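Corkum Household Textile Care Table, README

Last updated March 15, 2022

What this is

A table of care-label wording and measured shrinkage for 447 household textiles, bought new and washed at home by people in Drirkholm and Benness. It comes as one comma-separated file, plus a notes file you should read before you use any of the numbers.

I put it together after one too many laundry guides told me that cotton shrinks 5 percent. Which cotton? Cut how, washed how, dried where? Most of those guides seem to copy each other, and I couldn't find a measurement behind any of them.

What's in the file

item_id: a running number with gaps where items were withdrawn
item_type: shirt, towel, sheet, pillowcase, curtain, other
fiber_label: what the label claims, typed as printed
wash_temp: the dial setting, in degrees Celsius
dry_method: line, flat, tumble low, tumble high
length_before, length_after: in centimeters
width_before, width_after: same
washer: the model name if the owner could find it
remarks: free text, sometimes useful

The fiber_label column is a claim and nothing more. I had no way to test fiber content, and I have my doubts about several of the "pure linen" towels. Likewise wash_temp. A dial that says 32 tells you what somebody picked, and I would not bet on the water agreeing with it. 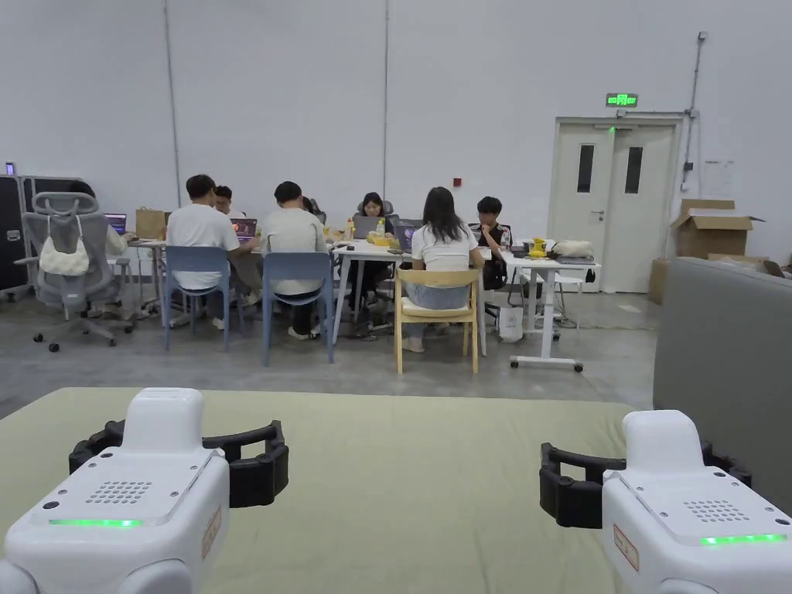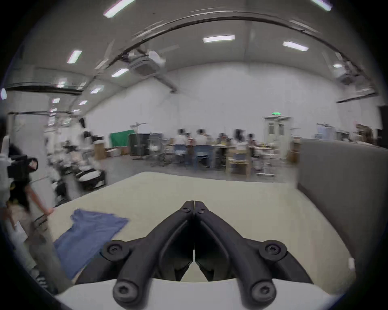

Measuring is the weakest part of the table. Everyone was told to lay the item out without pulling, smooth it with the palm, and take length along the center line. A wrinkled cloth laid diagonally across a tabletop, like the flat blue one on the cream-colored table, will not give you a length you can trust, and I suspect plenty of items were measured in about that state. Sheets are worse, as few people own a table big enough. Treat any difference under one centimeter as noise. If you see a paper reporting shrinkage to a tenth of a percent from this file, be suspicious of the paper.

Known problems

Towels are overrepresented. People like washing towels.

The Kobori washers run a "care" cycle that the manual describes in one vague sentence. Rows using it are kept, but I'd filter them out.

Nineteen of the curtains came from the same shop in Benness and probably from the same roll. They are not independent, whatever your software thinks.

Tumble high was mostly used on things the owner didn't care about. You can guess what that does to a comparison between drying methods.

Item weights were collected for a while and then dropped. The kitchen scales disagreed with each other too much.

What not to use it for

Do not use it to rank brands. There are no brand names in the file, and I removed them on purpose. Do not use it to predict what happens after years of washing either. Every item was washed up to 5 times, most of them fewer, and then it went back to normal life.

Reuse

Free to copy and change. Please keep the notes file with the table. A version without the notes has been going around, and it makes the numbers look far better than they are.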